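Chapter 6
Building a Gripper in a Shared Workshop

Objectives
After studying this chapter, the reader should be able to:
Choose a finger shape suited to thin household objects.
Mount a small camera at the wrist so that both fingertips remain in view.
Plan a first series of grasping trials on a workshop floor.

The earlier chapters treated the arm as a set of joints and motors. Attention now turns to the end of the arm, where the machine meets the objects it is meant to handle. The project followed here was carried out at Nulness, a shared workshop, by Lourenço Correia and Fotini Panagiotou. Their budget for the gripper, including the camera, was 598 dollars.

The builders selected two tapered fingers that close toward each other. A design of this type is simple to cut and to replace, and it can reach the rim of a dish without a large opening. The first test objects were ordinary tableware. Plates are difficult because they are low and curved; clear cups are difficult because a camera may record the surface behind them more strongly than the cup itself.
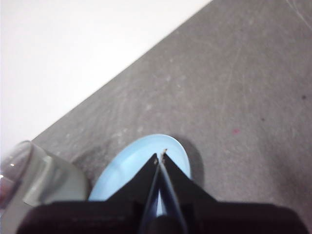
Figure 6.1 Wrist camera view of the two-finger gripper above a light blue plate on concrete, with a clear glass cup at lower left.

The position of the camera deserves early attention. A camera set too far back will show mostly housing, while one set too far forward will lose the fingertips when they close. Panagiotou revised the bracket 23 times before the fingers and the object could be viewed together through the full range of motion.

Section 6.1 covers the cutting and fitting of the fingers. Section 6.2 describes the bracket and its wiring. Section 6.3 presents the trial log, which holds more than 781 entries, and explains how each attempt was scored. Readers who are building along with the text should complete the joint limit checks in Chapter 5 before applying power to the gripper.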